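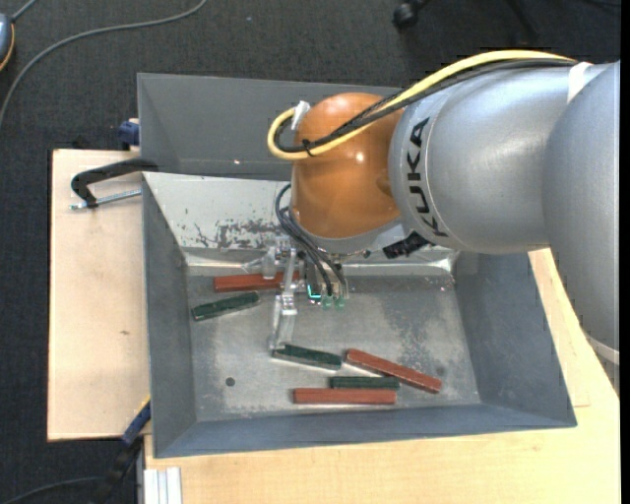

Figure 4. A gray metal bin with six small rectangular blocks in it.

4. What people do with the word "bin"

I'll start with the word that gave me the most trouble. When I drew up the interview guide I had "bin" down as a warm-up item, something everybody would agree on so that we could get comfortable and move on to the hard ones (hamper, crate, caddy, tub). It ended up taking more tape than any other word in the study. Of the 237 people in the full sample, very few were willing to give me a definition and leave it there. They gave one, took half of it back, asked me what I thought, and then went off to find something in the kitchen to show me.

The first thing they fight over is the lid. For a good number of speakers in Clisanton a bin has no top, or has a top that doesn't count, like a sheet of cardboard laid over the potatoes. For others the lid is what makes it a bin, and without one you've got a tray or a tub. I had expected this to follow age, and it sort of does, but the line bends in an odd place. The youngest speakers, who mostly know the word from plastic storage sets, are lid people. So are the oldest, who remember flour bins and coal bins with hinged covers. It's the folks in the middle who leave bins open. See also Section 6, where the same bend shows up for "canister," although much more weakly.

The second fight is over what's inside. Look at Figure 4 and try saying "a bin of blocks." Most of my speakers were fine with that. Now try "a box of blocks" for the same thing. Some accepted it right away, and some made a face (my notes from these interviews are full of the word "face," which I had to turn into a proper code later). The ones who objected told me a box closes, or a box is cardboard, or a box is what the thing came in when you bought it. That last reason came up in Zapata much more than in Clisanton, and I wish I'd had a follow-up question ready for it. I didn't, so all I have is what people volunteered.

Material matters too, but not evenly. "Metal bin" and "plastic bin" go by without comment. "Wooden bin" is fine for anyone who grew up around a feed store. "Cardboard bin" got laughs. I want to be careful here, though, as I asked these in a fixed order for the first round of interviews and only shuffled them for the second. Giuliana Cabrera pointed out when she was re-coding the tapes that the laughs pile up in round one, where cardboard came right after metal. She's right, and I've dropped the laughter measure from Table 5.

4.1 Trash, and how it gets in the way

Any American speaker will tell you that "bin" on its own isn't really the everyday word for where garbage goes. That's a can, or the trash. And yet recycling has dragged the word back in, and there's now a whole set of people for whom "the bin" with nothing in front of it means the big wheeled thing at the curb. I count myself among them, and I didn't know it until Edith Urrego interviewed me as a practice run and I said it three times in a row.

You can hear speakers working around this. One woman in Zapata, talking about where she kept her yarn, said "the bin, well, not the bin, the yarn bin." A man describing his late father's workshop used "bins" freely in the plural and never once in the singular. When I asked him about that he tried the singular out loud a couple of times, didn't care for it, and said, "No, one of them's a drawer."

I love that quote and I've used it in every talk I've given on this material. I'd also caution against making too much of it. He was looking at the old shelves while he talked, and they may well have had drawers. I couldn't see them from where I was sitting.

What I can say more firmly is that the plural behaves differently across the whole sample. Speakers who rejected "bin" for an open household container often let "bins" through when there was a row of them. My guess is that the plural pulls in the shop or warehouse sense – nuts and bolts, bulk candy, seed – and that sense never had any trash in it to begin with. Rosaura Guzmán has suggested a different reading, where the plural simply makes people think of matched sets, and a matched set is something you bought to store things in. Both accounts predict the same answers on my questionnaire, so the present data can't settle it. A task with mismatched containers would help. We've talked about running one in June.

4.2 Two-language households

Of the full sample, 63 speakers used both Spanish and English at home. I treated them as one group in the pilot and that was a mistake. Milagros Castaño, who did most of these interviews, noticed early on that the people who cook in Spanish and the people who work in Spanish are not the same people, and that they sort containers in different ways.

The kitchen group had a lot of "bote," and for them "bote" slid over onto tall things: the trash, a coffee can, a cookie tin with rice in it. When they switched to English, "bin" was tall as well. Show them something low and wide and they'd go for "tray" or "pan," or just point and call it "that one." The work group had plenty of words for low and wide and very little interest in height. Several of them gave "caja" for anything with square corners, whatever it was made of and whether or not it had a top, and then carried that straight over into English as "box." So the same container could be a bin, a box and a tray inside one family at one dinner table, and I have a recording from Lernesel Street in which precisely that happens and a grandmother settles it by taking the container away.

I should mention the 19 speakers who gave different answers in the two languages for the same item and, when we read their answers back to them, saw no problem with it. Rosaura Giraldo wanted these treated as errors in the first draft. I argued for keeping them, and they're kept. As far as I can tell a person is allowed to have a word in one language that cuts the cupboard differently from a word in the other, and being reminded of it by a graduate student with a recorder isn't going to change what they call the thing tomorrow morning.

4.3 Some loose ends

A few items don't fit anywhere above, and I'd like to put them down before moving on to "crate."

Size barely mattered. I'd built a whole scale for it with 12 steps, from a matchbox up to a laundry tub, and people just about ignored it until the very top, where "bin" gave way to "tank" or "trough." If I did this again I'd use four steps and get everyone home earlier.

Being full mattered more than I thought it would. An empty container got named by its shape and a full one by its contents, so that "bin" lost out to "the blocks" or "the onions" as soon as there was something in there worth mentioning. ("Hand me the onions," with the whole container meant.) Anybody who has read the Andesis interviews will recognize this.

And then there's "bin" as a verb. It's rare in the sample, it only ever means sorting, and all of the speakers who used it had worked in a shop, a packing shed or a mailroom. None of them used it for throwing something out. I asked, and the answer I got most often was that they'd heard that one on television.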